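Tratgate Building Services
Staff and Automation Working Group
Minutes of the February meeting, held in the second floor break room, Rerncombe office

Started 2:10 p.m.

Present: Conceição Amaral (chair), Amândio Abreu (night operations), Hatsue Hattori (simulation and training), Tarık Kocabaş (cleaning staff representative), Martim Quintela (minutes)
Apologies: none

1. Minutes of the last meeting

Agreed with one correction. Under item 4 the notes said that night staff had "accepted" the new route sheets. Tarık asked for this to read "received." Changed.

2. Actions carried over

Amândio has moved the charging dock at the Pluvstead site away from the staff lockers. People can get to the bottom row again.

The laminated stop-button cards are printed but have not gone out. Martim has the box and will take it to Pluvstead this week.

The question about shift allowances is still with payroll. Conceição has asked twice. Carried over.

3. Night rounds at Pluvstead

Amândio reported on the first full month with the delivery robot carrying linen and supplies between the store room and the upper floors. It made 97 trips. Most went through without anyone being called. The ones that stopped did so at doors, nearly always the same two on the east corridor, and a member of staff had to walk over, open the door and restart the trip from the panel.

Tarık said the walking over is the part staff mind. The cart work was heavy and few people miss it, but a call in the middle of cleaning a room means taking off gloves, going down the hall and coming back to start again. On a bad night this happened to the same person four times. It does not show on the route sheet, so the room looks as if it took too long.

Conceição asked whether calls could be logged as their own task. Amândio said yes, the panel already records who restarts the robot. He will add a line to the sheet so the time is counted. Agreed that until this is done no one is to be spoken to about room times on the east corridor.

4. Door training in simulation

Hatsue gave an update and put one view from the simulator on the wall screen.

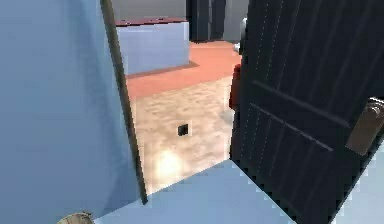

The door work is being done in simulation first so that the robot is not tried out on occupied floors while it is still learning. Hatsue has run 3,867 practice attempts since the last meeting, with the door type, the opening angle and the floor changed between runs. She used the view on the screen to explain two points. The lever handle has a highlight on its plate, and shine of that kind is something she varies on purpose, as the polished handles at Pluvstead have caused trouble before. The floor also changes at the doorway, from pale blue to a mottled beige with a bright patch of light near the threshold, and then to orange farther in. She wants the robot to keep going over changes like these and not treat them as a step or a spill.

Tarık asked if the rooms in the simulator are copies of ours. Hatsue said no. They are general interiors, and the Pluvstead corridors will be added after she has measured them. He asked that someone who works the corridor go with her, since the plans leave out where carts and bins really stand at night. Agreed. Tarık will ask for two names. The time is to be paid as a normal shift.

Conceição asked when the robot would be allowed to open doors by itself on a live floor. Hatsue would not give a date. She wants it to pass the measured corridors in simulation, then the empty training room at Rerncombe, then one Pluvstead floor with a person following. Amândio would like this finished before the summer but accepted the order of the steps.

There was some discussion about doors opened toward the person. Tarık described staff coming around a door with their arms full and finding the robot on the other side. Hatsue will add runs where a person appears in the doorway after the door has been opened. The robot is to stop and back away, and it must not try to hold the door.

5. Changes to jobs

Conceição read out the statement agreed with management. No post at Pluvstead will be removed on account of the robot during the trial. Hours per person stay as they are. The time saved on cart work goes to deep cleaning, which has been behind.

Tarık said staff have heard this and mostly believe it for the trial. Their question is what comes after. He asked for the same statement in writing for the year following. Conceição could not promise it but will take the request to management and bring back an answer, whatever it is.

Tarık also raised that deep cleaning is harder on the knees and back than pushing a cart. Two people have asked to swap some of it for restarts and panel work. Amândio has no objection if they do the training. The course takes 40 minutes and can be done at the start of a shift. Martim asked whether panel work would be a separate grade. No decision. To go on the next agenda.

6. Simons Street store room

Moved to the next meeting, as the supplier, Simões, has not sent the shelf drawings.

7. Any other business

The robot's reversing sound is too loud on the floor above the night office. Amândio will turn it down one level and ask staff there if they can still hear it from inside a room.

Hatsue asked that people stop putting coffee cups on the robot's top tray. Tarık will pass it on.

Actions

Amândio: add restart line to the route sheet; lower the reversing sound; list the dates of the panel course.
Hatsue: measure the Pluvstead corridors; add runs with a person in the doorway.
Tarık: two names for the corridor visit; message about cups.
Conceição: written statement for the following year; payroll reply on allowances.
Martim: deliver the stop-button cards; put panel work grade on the agenda.

Closed 3:25 p.m. Next meeting in the same room, time to be sent around by Martim.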